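From: Sławomir Kaczorowski
To: Prunton reading circle list
Date: Apr 8, 2025
Subject: Re: Reading in the evening, eyes and light

Dear all,

I answer to Estela, and partly to Nahuel, who wrote to me outside the list. I am sorry for the long message. I have tried to put it in order.

Estela Lucero wrote:

> I am now on page 166 of the Skemora novel and I must stop every
> evening after two chapters. My eyes become tired and the lines
> start to swim. In the morning I can read the same book with no
> trouble. The optician says my glasses are correct. Does anybody
> else have this, and what do you do? I do not want to change to
> the audio version, I like the paper. Also the print in this
> edition is very grey, is it only my copy?
>
> Estela

First, it is not only your copy. Mine is also grey, and Miyuki Kuroda told me the same about hers. I compared it with the older edition from the library in Cisternas. The older one has letters of the same size, but the ink is darker and the paper is more yellow. The new paper is thin, and you can see the printing from the other side of the page. For me this is the worst part. I put a sheet of black card behind the page I am reading, and then the other side does not show through. It is a little annoying to move the card at every page, but after one chapter the hand does it alone.

Second, the light. For many years I read in the armchair with only the ceiling lamp, which is behind me and a bit to the left. My own head made a shadow on the book and I did not notice it. I noticed only when my daughter sat in the same chair and I saw the shadow of her head on the page. After this I moved the chair, and that was already better. Then I began to read at the table with a small lamp, and now I can read for a full evening if the book is good.

I think the position matters more than how strong the bulb is. I tried a very strong bulb first, and the page was so bright that I was tired even faster. What works for me is this: the lamp stands on the side opposite to the hand I write with, the shade is lower than my eyes, and the ceiling lamp stays on as well, so the rest of the room is not black. If you look up from a bright page into a dark room, the eyes have to work every time. My sister keeps all other lights off because it is more cosy, and she complains of headaches. I have told her, but she is my older sister.

Nahuel Aravena asked me which form of lamp I mean, with the long arm or the short one. I mean the short one, with a round foot and a shade on a little neck, like the blue one in these two pictures. 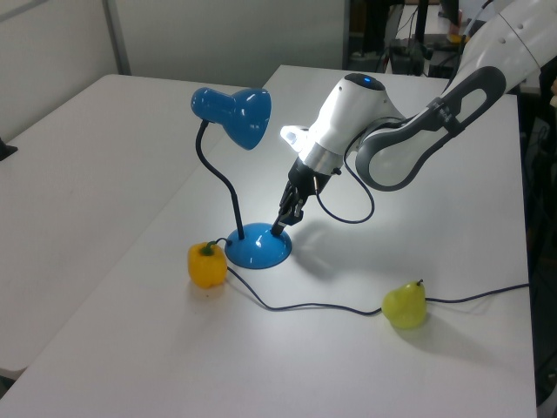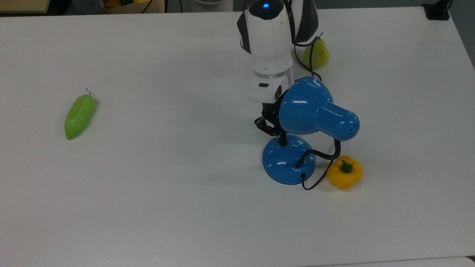 The long arm is useful if you draw or if you spread many papers, and Dardo Acuña has one for his maps and is happy with it. For one book it is too much, in my opinion. It takes the whole corner of the table and the springs become weak, so it slowly goes down while you read. But Nahuel has a deep table against the wall, so maybe for him it is different. Nahuel, if you can borrow one first, borrow it.

Third, the distance. I used to hold the book flat on the table and bend over it, and then the neck hurts and I blame the eyes. Now I have a small stand, the kind that is sold for cookery books. The page is upright and I sit straight. The stand has two metal fingers which hold the pages, and with the thick Skemora book they are not strong enough in the beginning and at the end, only in the middle. I use a clothes peg for this. Please do not use a clothes peg on the library copies, Miyuki has asked us this already and she is right.

Estela, you write that in the morning everything is good. I had the same, and I thought it was the daylight only. Then I understood that in the evening I had already spent the whole day with the screen. When I was at home with my bad knee in July, and did not work, I could read in the evening almost as well as in the morning. So maybe it is not all the fault of the lamp or of the printer. Now I make a pause after supper. I wash the dishes, I go down to the street for a short walk, and only then I open the book. I read less minutes but more pages.

I am not a doctor, of course. If the lines swim also in the daytime, please go back to the optician and say it to him again, even if he says the glasses are correct. My first optician said this too, and the second one found a small difference in the left eye.

About the audio version: I listened to the beginning of it at Dardo's house. The man reads well but very fast, and in the chapter with the letters you cannot hear where one letter ends and the next one begins. On paper they are set with a different margin. So I understand that you want to stay with the paper.

Now something about the book itself, so that the message is not only about furniture. Page 166 is just before the part with the ferry. I will not tell what happens. But when you arrive there, please look again at the first chapter, at what the uncle says about the year 2000. I had read it too quickly, and I believed that it was only talk. Miyuki saw it at once and did not say anything to us, and I think she enjoyed that very much.

For the next meeting we still have to choose between the Iltance stories and the travel book that Nahuel proposed. I vote for the stories. They are short, and a person with tired eyes can finish one in an evening and be proud. The travel book has small print and many footnotes, and I have seen that the footnotes are in even smaller print. If the others want the travel book I will read it too, but I will need more time.

One practical question at the end. Does somebody have the spare key for the cupboard in the reading room? The list of the borrowed books is inside, and I would like to write down that the older edition is with me, and that Estela can have it after me if she wants. The ink is really better.

With kind regards,
Sławomir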